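Workshop tips: clearing a messy bench with two arms (what our runs say)

Wednesday, April 7, 2021

Quick one this week, mostly notes pulled out of the log. If you run a two-arm setup and want it to sort small workshop junk (tape, wire, rolls, bits of hardware) some of this will save you a lot of bad episodes. If you don't run one, skip to the part on wire, works for human hands too.

Background in three lines. Project is called Timico. Two arms, one table, mixed objects, goal is everything picked and set down in the right zone. We compared two ways of collecting the teaching runs: tidy starts, where each object gets its own space, and pile starts, where things get dumped and left how they land.

528 teaching runs total. 100 test runs after, same object set, fresh layouts each time. Model trained on mostly pile starts cleared the table in 58 of the 100. The tidy-start model was a good way behind that and got worse whenever wire was out. We didn't expect the gap to be that wide. Still rerunning the tidy one with a second seed, so don't quote me on it yet.

Tips, in no real order.

Start messy.
Don't line things up before a run. Tip the tray out, nudge back whatever rolled too far, go. If you catch yourself straightening a thing, stop. Every straightened start teaches the arms a table they won't meet later.

Keep some open wood though.
Half the table or so. The arms need somewhere to put stuff down and regrasp. We tried full coverage for a day and the runs got slow and silly, operators were just shuffling things back and forth.

Wire goes in early.
We left wire out of the first batch because it was annoying. Mistake. Adding it late meant the model had learned to come in low and flat, and low and flat drags wire into everything. Put it in from run one. Use a bundle with a few colors in it, strands fanned out in places, connector on the end. Grab by the connector, or where the strands pinch back together. Never mid-fan. Same goes if you're picking it up yourself by the way, mid-fan is how you get knots.

Round things roll.
Tape dispensers, labeled rolls, anything with a core. Come at them from above, fingers either side, or get one finger into the core if it's wide enough. A side push will work maybe once and then chase the thing across the table. The Orkano fingertips (soft ones) helped here, the hard stock tips did not.

Let one arm wait.
Biggest change to the numbers apart from pile starts. Early operators moved both arms at the same time because it felt efficient. The model copied that and the arms kept meeting over the same object. We switched to: one arm reaches, other arm holds still with the fingers open. Then swap. Slower to watch, way fewer dropped grasps. If you change one thing, change this.

Open fingers before you travel.
Small but it matters. If the fingers open at the last second they clip the object beside the one you want. Open early, get over it, then come down.

Cables on the arms.
Leave slack at the joints and check the loops at full reach, both directions, before you record anything. We lost a whole afternoon to a loop that was fine at center and tight at the corner. Velcro, not zip ties. You will be redoing it.

Network box down by the table, near a corner.
Short run, easy to get at, doesn't get kicked if you put it on the side the operator doesn't walk. Ours used to sit on the floor. Don't.

Keep the background as it is.
We used to clean the floor and move carts before recording. Then someone moves a cart back and the model gets twitchy. Now stuff behind the table stays whatever it is that day, bins, cords, cardboard, and we let it vary. Helped a little, hard to say how much.

Overhead view, or close to it.
We have views from the wrists too, but for going back over failures one fixed look at the whole table is what I open first. You can see both arms and the whole layout and usually spot the problem in a few seconds.
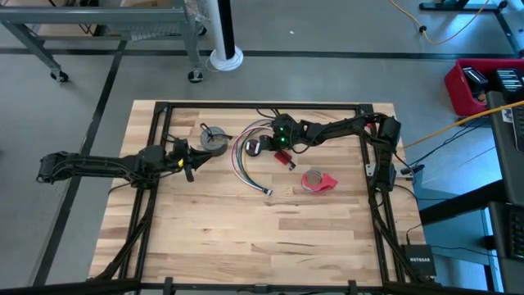

Wire, tape and a roll on the bench, right arm reaching in, left one open over bare wood.

On layouts, since people asked. The kind with a round thing sitting inside a curve of wire is the one to practice. Two objects, one footprint. Pile-start model does OK on these if it comes in high. If it comes in from the side it takes the wire along, and then you're back to untangling.

Things that didn't help, so you can skip them:

Longer runs. Past a couple minutes operators get sloppy and you're teaching slop. Stop, reset, start a new one.

Bright colored objects only. Looked good for a week. Then gray on wood came out and the success rate fell off. Mix in dull stuff, black, gray, tan if you can find it.

Relabeling failed runs as partial successes. Tempting, adds data. Made grasps worse. We dropped them all from the August plan.

Raising the step count. 2,000 extra steps, no difference I could find. Cheaper to go record more piles.

Checklist we tape up by the operator desk, copy it if you want:

Power up, home both arms
Cable loops at full reach
Tip the tray, don't arrange
Wire out?
Open space left over?
Fingers open, start recording
One arm at a time
Save, tag the failure if there is one, reset

Tagging. Use short tags and keep to the same ones. Ours are slip, drag, bump, wrong zone, timeout. We had longer ones in the begining and no two people used them the same way. Five is enough.

The tagger we use is Flikance, the free version. Does the job, crashes if you leave it open overnight. Save before lunch.

Wood top vs mat. Got a few emails on this. We tried a rubber mat, grips were a bit better but wire stuck to it and wouldn't slide free. Went back to the butcher block. If you only sort hard things the mat is probably fine.

Next up is small ribbed and ridged parts, the kind the fingertips skate off. Have maybe a third of the runs done. Also want to try the Ye tray, has a low lip on one side so you can tip and slide in one go, if it ever ships. Will post the numbers when the second seed is finished, and teh layout sheets with them.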